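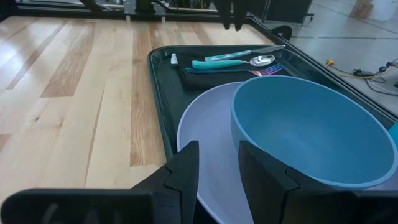 Mwende Mushi sets trays for a living, or at least that is how she puts it when asked. Her job at Stallden, a residential care and rehabilitation house with 80 residents, is to decide what goes on a meal tray, where it goes, and what the tray itself is made of. She has done it for nine years, first in the kitchen and now as meal service coordinator. We spoke in the serving room in December, between the lunch return and the supper setup.

The first subject was trays. Stallden replaced its old cream-colored ones two winters ago with dark green ones that have a raised lip.

"The cream trays were fine trays," Mushi said. "The problem was contrast. Half our plates are pale. If you put a pale plate on a pale tray and your eyesight is poor, you lose the edge of the plate. People were setting cups down on the rim."

Dark green was chosen after a month of trying samples. Black was tried and dropped. Residents said it looked like a hole, and every grain of salt showed on it. Dark blue worked about as well as green but cost more from the supplier, Dimaculangan, because it was a special order.

The lip is a separate matter. Mushi wants it high enough to stop a rolling spoon and low enough that a forearm can rest across it. She checks new deliveries by laying her own arm on the edge for the length of a phone call. "If there is a line in the skin afterward, they go back."

The setting starts with the napkin. It is laid flat toward the far side of the tray, folded, and the cutlery goes on top of it with the pieces side by side. This is unusual. Most places put cutlery to the left and right of the plate.

"On a table, yes. On a tray you don't have the width," she said. "You put a fork on the left and it ends up under the plate by the time you get down the corridor. Cloth holds it. Metal on a smooth tray slides, metal on cloth mostly stays."

The order is knife farthest, then spoon, then fork nearest. Asked why, Mushi said that the fork is used most and the knife least, and that several residents cannot safely reach over a blade. She does not insist on the order for people who have their own. One man on the second floor wants his spoon nearest and has it written on his card.

Napkins are dark as well. White ones came back from the laundry gray after 100 washes, and the stains in them were permanent long before that. The dark ones fade at the folds, so they are refolded a different way every few months.

Handles took up a large part of the conversation. Stallden uses colored handles, blues and teals for the most part, in more than one thickness. The thick handles are for people with a weak grip. Mushi does not like the word "adapted" and avoids buying from catalogs that use it.

"A thick handle is a thick handle. If it looks like hospital equipment, people leave it on the tray and eat with their fingers, or they don't eat. If it looks like something from a kitchen store, they pick it up."

Sets are not kept matching. A tray may go out with a thick-handled spoon and a slim fork, according to what the person can manage. Her view is that the spoon is the piece to get right, because soup is what gets spilled.

That led to bowls. Hooman Ghorbani, who runs the dishroom and joined us partway through, holds strong opinions on them. He prefers a deep bowl with a thick, rounded rim. Thin rims chip in the racks, and a chipped bowl has to be thrown out the same day. He wrote off 200 pieces of crockery in his first year at Stallden and keeps the sheet pinned above the sink.

"Shallow bowls stack better," Ghorbani said. "That is the only thing in their favor. With a deep one you can push the food against the side and it goes onto the spoon. With a shallow one it goes onto the table."

The bowl is carried on a plate, and the two disagree about where. Ghorbani would center it. Mushi lets it sit to one side so that part of the plate stays open for bread or a peeled orange. She pointed out that a centered bowl leaves a ring too narrow to hold anything. He answered that an off-center bowl tips when the tray is tilted. Both statements are correct, and the written procedure at Stallden says nothing on the point.

Finish was another item. Both prefer matte for bowls. Gloss throws back the ceiling lights, and some residents take the reflection for liquid. Matte glaze does pick up gray marks from metal spoons - Ghorbani removes them with a mild paste cleaner once a week, by hand, and does not trust the machine to do it.

Stallden's sister house, Tirkside, uses compartment trays with no separate plates. Mushi worked there for 2 months as cover and did not take to them. They wash quickly and nothing slides. Her objection is that everything arrives at the same height, with the gravy finding its way over the dividers.

She was asked what she would change next. The answer was the tables. The wooden tops in the dining room are light in color and she is content with that, but they are slightly slippery under a tray. A rubber mat from Zustosau has been on trial since the fall. It grips well and smells of rubber, and the smell has not gone away after repeated washing.

Ghorbani has moved the mats to a shelf by the back door to air. The supper trays were due out at five, and he went to unload the second rack.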